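**Wrist joint drops a little when the brake engages, then faults**

**djsowa_bench**
Second controller board this month with the same problem. Arm powers down, brake solenoid should catch, and the joint sags before it holds. After that it throws a brake fault and won't clear without a full restart. Working on it now.
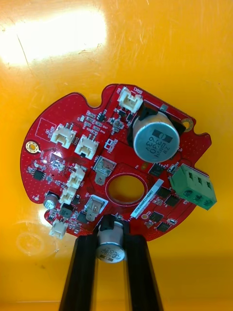
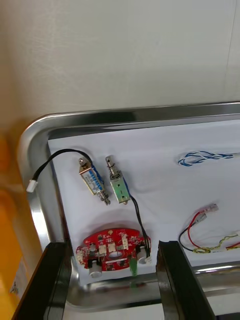
The fault shows up after 200 cycles or so on a cold start, sooner if the arm has been running all morning. I swapped the solenoid first and got no change. The brake plugs into the two-pin marked BRK1 at the top edge of the board, and I measured 21 volts there when it should be 24. My guess is the supply dips when the motor stops. The big cap next to the terminal block is the one I want to replace.
Dariusz Sowa, Tumalholm

**wunderlich_fan**
Don't replace the cap yet. Check the crimps. We had 5 arms do this and every one was a bad crimp on the brake lead.

**djsowa_bench**
Recrimped it last week. Same fault.

**imke_j**
Is anyone standing under that arm while you test? A brake that slips is a safety stop, not a bench puzzle. Lock it out and prop the joint first.
Imke Janssen

**djsowa_bench**
It's propped. Arm is off the line.

**gosetti_tech2**
I disagree on the crimps. A bad one gives you a fault that comes and goes. Yours repeats. Put a scope on the connector while it stops.

**wunderlich_fan**
Ours repeated too, almost every time. Pull test the lead before you heat up that board.

**djsowa_bench**
Will do both. Scope is free at 3.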